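Teaching by Demonstration: Handout 4
Contact-Rich Tasks: Processor Handling on a Desktop Motherboard

Course notes prepared by Zdeňka Kadlec
Revised 17 May 2022

Read before the lab: sections 1 to 4
Read before the report is due: sections 5 to 7

1. Scope

Handout 3 covered free-space motion, where the only thing that matters in a demonstration is where the tool goes. The present handout covers tasks in which the tool touches something stiff and easily damaged. The working example throughout is a processor in its socket on a desktop motherboard, with the board left mounted in the computer case. The same remarks apply to connectors, memory modules and most other press-fit or lift-out parts.

Two ways of giving a demonstration are compared:

Hand guiding. The operator holds the arm and moves it. The controller compensates for gravity and, as far as it can, for joint friction.

Remote control. The operator moves a separate input device (the leader) and the arm (the follower) tracks it. In this course the leader is the Nelline handset and the follower runs the Prumia tracking controller. Force feedback to the handset is off unless the exercise states otherwise.

2. Why this task is hard to demonstrate

The socket sits in a crowded part of the board. Memory slots stand on one side of it, capacitors and inductors on another, and the walls of the case limit the angles from which the wrist can come in. The fingers need to close on two opposite edges of a thin square part, and the fingers themselves are wide compared with the room beside those edges.

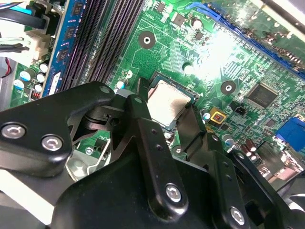
A demonstration of this kind splits into four phases, and each should be labeled separately in the log:

Approach. Motion from the start pose to a hover pose above the socket. No contact. Position error of a few millimeters is harmless.

Alignment. Rotation about the tool axis until the jaws are parallel to the edges of the processor, followed by a straight descent. Error tolerance drops sharply here. Most of the time in a good demonstration is spent in this phase.

Contact. The jaws close. Motion is small and the useful information is in the forces and in the gripper width.

Withdrawal. Motion straight up along the socket normal until the part is above every neighboring component, then a free path to the tray.

Students often log alignment and contact as one phase. Keep them apart. The two call for different control modes when the task is replayed, and a model trained on the merged data tends to start closing the jaws during the descent.

3. What each method records well

Hand guiding gives the operator a direct feel for the contact. A person holding the wrist notices when a jaw rides up on the socket frame and corrects it without thinking about it. The drawback is that the force sensor at the wrist cannot separate the operator's push from the push of the board if the hand is below the sensor. Hold the arm above the sensor at all times. A demonstration in which the operator's hand drifted onto the gripper body must be thrown out, even if the part came out cleanly.

A second drawback concerns the cameras. The operator's hands and sleeves enter the view of the wrist camera, and they will be absent when the robot acts by itself. Kováčik's rule from Handout 2 applies: the demonstrator should see nothing that the robot cannot see, and the robot should see nothing during training that will be missing at run time.

Remote control satisfies the rule more easily. The operator works from the camera view, so the recorded images contain the information on which the decisions were based. The sensor reads contact forces only, apart from the weight and inertia of the gripper, which are subtracted as described in Handout 2. The cost is in speed and in the loss of feel. Without force feedback, operators press harder than they intend, and the excess is largest in the first few trials.

4. Camera placement and viewpoint

The wrist camera moves with the gripper. The fingers therefore stay at a fixed place in the image and the board moves behind them. This is convenient for learning, as the offset between jaw and part can be read from the image with no knowledge of where the case stands on the table. It also means that the fingers hide part of the target whenever the tool is close to it. The operator must gather the information for alignment before the descent begins.
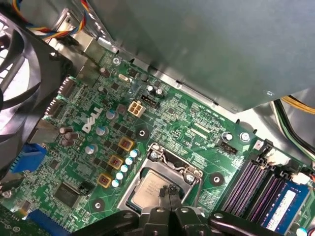

For this reason the hover pose is part of the demonstration and should be treated as such. Stop there for 2 seconds. Check three things: that all four edges of the processor, or as many as the viewpoint allows, can be told apart from the socket frame; that no cable crosses the path of either finger; and that the retention lever is in the position stated on the exercise sheet. Metal surfaces near the socket produce glare at some wrist angles. If an edge is lost in a reflection, rotate the wrist a little and come back – do not descend on memory.

Vary the start pose between demonstrations. Rotate the case on the table as well. A set in which the board always appears at one angle will teach the policy that angle and little else.

5. Lab procedure

Work in pairs. One person operates, the other keeps the log and has a hand on the stop button. Change places after each set.

5.1 Power supply disconnected from the wall. Ground strap on for anyone who reaches into the case.

5.2 Home the arm. Run the gripper through one full open and close cycle clear of the case.

5.3 Start the Kavel recorder. Confirm that the image stream, joint positions, wrist force and gripper width are all being written.

5.4 Record 12 demonstrations by hand guiding. Label the phases with the foot switch as you go.

5.5 Move to the handset. Spend five minutes on practice motion without recording. Then record 12 demonstrations by remote control.

5.6 After each demonstration, mark it as complete, partial or failed. Keep the failed ones. They are used in section 6.

5.7 Return the processor to the tray by hand and inspect the socket under the lamp before you leave the bench.

Set the gripper force limit before step 5.4 and leave it unchanged for the whole session. If the limit is raised halfway through, the gripper width signal from the first half can no longer be compared with that from the second. Report the value used.

The leader-to-follower scale is set to 1:1 for the approach and is reduced with the thumb wheel for alignment. Write the reduced value in the log. Some operators prefer to change it in the middle of a descent. This produces a visible kink in the velocity profile and makes segmentation harder – stop the arm first, then change the scale.

6. Processing the data

Resample all streams to the rate of the slowest one. With the default settings this is the wrist camera. A pair that follows the procedure at normal speed can expect a file in which the longest single demonstration runs to 1,155 samples. Files much longer than that usually contain idle time at the start and should be trimmed to the first motion of the tool.

Align the demonstrations on the start of the contact phase and count backward. Alignment on the start of the recording gives poor results, as the approach varies in length from one trial to the next and the variation carries no meaning.

For each method, plot the following against time to contact:

(a) height of the tool above the socket plane
(b) angle between the jaws and the processor edge
(c) magnitude of the lateral force at the wrist

Plot (c) is the one to look at closely. In a clean grasp the lateral force rises once, as the jaws meet the edges. Two separate rises indicate that one jaw touched first and the part or the arm shifted before the second made contact. A slow ramp before closure indicates that a finger was resting on the socket frame during the descent. Mark such cases in the log even if the demonstration was listed as complete.

Failed demonstrations are not passed to the training script. Use them to set the abort threshold for replay: find the highest lateral force seen in the complete set and the lowest peak seen in the failed set. If the two ranges overlap, say so and do not pick a threshold from this signal alone.

7. Report

Four pages at most, plots included. State which of the two methods gave the smaller spread in plot (b) over the last second before contact, and propose a reason that can be tested with the equipment in the lab. Attach the log in its original form. Corrections to the log should be struck through with a single line so that the first entry can still be read.

Questions for discussion in the next meeting:

Which phase would you hand over to a fixed program, and what would you lose by doing so?

Suppose force feedback is switched on at the handset. Which of the three plots do you expect to change, and in what direction?

The second set was always recorded after the first in this lab. How would you change the order of work to separate the effect of the method from the effect of practice?

Handout 5, on correcting a policy by taking over during replay, will be used in the November repeat of the course as well. Keep your recordings until then.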